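4.2 Small objects left on the table surface

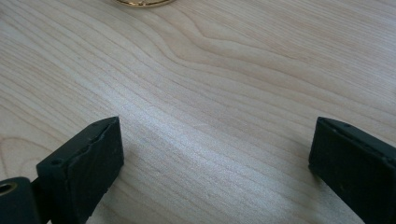

Figure 3. Light-coloured wooden surface with curved grain; the lower rim of a gold, ring-shaped object is visible at the top.

In the first part of this section we described how families divide the large surfaces of the home, such as the kitchen worktop and the dining table. We now turn to the small objects which stay on these surfaces after the daily tidying. In the interviews the participants called them by different words: "the leftovers", "the little ones", or only "things". We use the term remaining objects, following the earlier working paper of Ehlers and Rojanasak from the same project.

A remaining object is an object that everyone in the home has seen, that has a known storage place, and that is still not put away. Coins, hair bands, keys and curtain rings were all mentioned under this heading. Rubbish is excluded, and so are objects in use at the moment of the visit. The border is not always clear. Kulap Noiphan, who made the home visits in Gralton, noted that one participant moved the same key three times during the talk and each time said that she was "just using it".

Size alone does not explain why an object remains. Several participants put away very small items, for example sewing needles, at once and with care, while larger items stayed on the table until the next meal. More important, in our reading, is how the object looks against the surface. The pale wood in Figure 3 has fine, darker grain lines, which are close and straight in the middle and bend into arcs towards the lower left. The surface also has a soft shine. A shiny, gold-coloured rim stands out on such a background. One could expect that an object which is easy to see is also put away sooner, but the participants described the opposite. An object which looked pleasant on the wood was allowed to stay, and after a time it was no longer noticed as untidy.

This was said most directly in the household we call Grimshaw. The mother explained that on the old table, which was dark and marked, she cleared everything each evening. On the new table she leaves a ring or a small dish, "so that the wood has something on it". Her son did not agree. For him the table was only clear when the hand could pass over it from one end to the other without stopping. They did not quarrel about this, but they used the word "clear" in two different meanings, and both believed that the other person used it wrongly.

The second point concerns the place of the object on the table. Participants often said that they pushed small things "up" or "to the back" when they needed room for a plate or a notebook. The middle was then treated as clear, and the person stopped tidying. We call this partial clearing. It was reported by up to 30 participants, although the answers to this question were sometimes short and we had to interpret them. Partial clearing is quick and it gives a feeling of order — but the pushed objects come back to the middle at the next use of the table, or they fall behind it.

Rings form a case of their own. A finger ring is taken off for washing or for kneading dough, and the participants wanted to have it near. A curtain ring or a key ring waits for a repair that has no fixed day. From a distance the two kinds may be difficult to tell apart, and in two interviews a family member had put a finger ring into the tool drawer by mistake. After this, both families began to use a small tray. The tray was not always used, according to the later telephone talks, but both families still had it.

We must add a limit here. All six homes in this part of the study had at least one table of light wood, and the remarks about shine and grain may not be true for glass or painted surfaces. Thanakorn Chuensuk has suggested that a tablecloth would change the results more than the material under it. Our notes do not allow us to test this, as the cloths were often taken away before the visit began.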